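Subject: Re: [longwayround] Drinks on the road, what do you all carry?

Hi all,

Back on the list after a quiet April. I wanted to answer this one before it slid off the bottom of the digest:

> We're doing the Skamholm loop this summer, 1,110 miles
> if we don't get lost, and my back seat crew gets thirsty
> every half hour. Do you haul everything from home
> or buy as you go? The cooler takes up so much room!

We did that same loop two summers ago and I've gone back and forth on this ever since. The first year we hauled. We had the big Jemo cooler (the 58 quart one, a monster) and it ate the whole space behind the second row, so the tent rode on my lap through most of the hill country. Never again!

Now we buy as we go and I keep a small soft bag up front with water and whatever the kids picked at the last store.
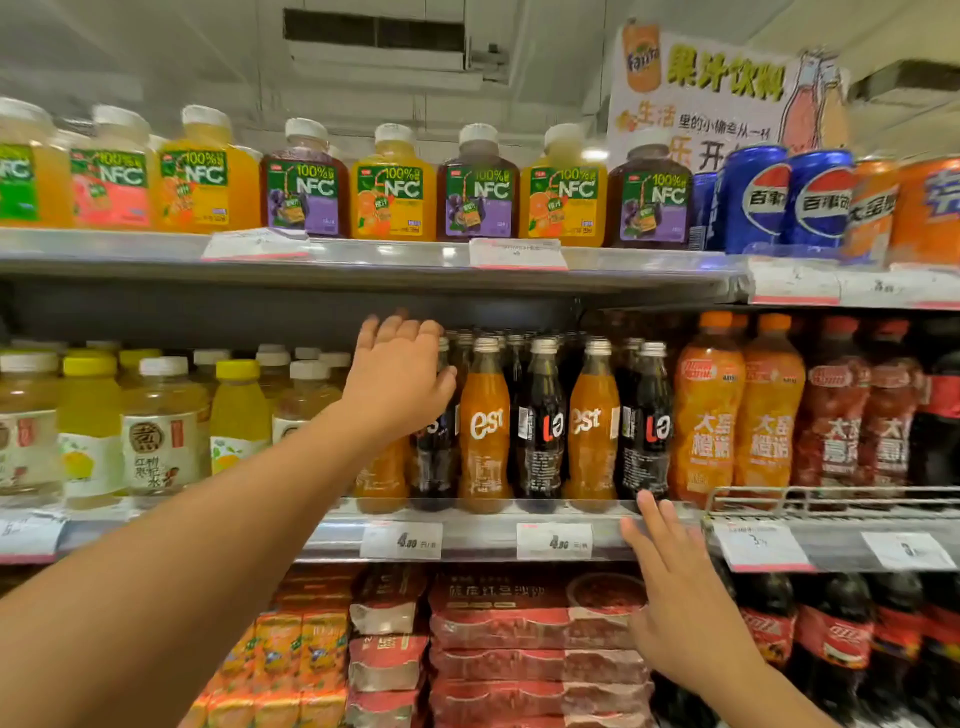 The one stretch where I'd stock up is between Obeidat and Trareck. It's 305 miles and there's a gas station in the middle that closes at 6 p.m., which we found out at 6:20. We had half a bag of pretzels and one warm water between the four of us, and I still hear about it. Fill the tank in Obeidat too, while you're at it.

My other rule is one soda per kid per day and they choose it themselves. It sounds strict but it stopped the whining, mostly, and the choosing turns into a leg stretch. Give it ten minutes. My youngest was 9 that summer and could easily make it twenty.

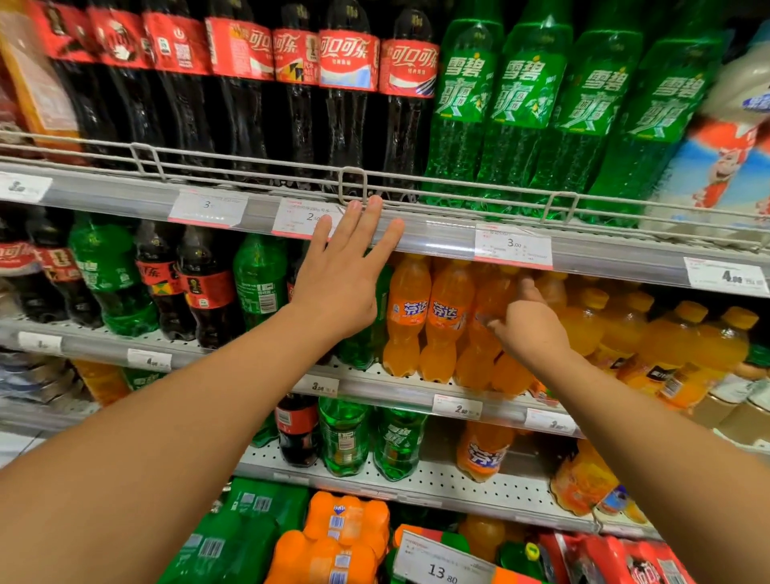

Going for the orange Fanta, with the big bottles of Coke and Sprite up top.

If you do end up bringing a cooler, freeze a few water bottles the night before and skip the bagged ice, it just turns into soup and drowns the sandwiches. And does anyone know if the campground at the Trareck end still has the potable tap by the boat ramp? It was shut off when we came through and I'd love to go back.

Happy trails,
the one with the green wagon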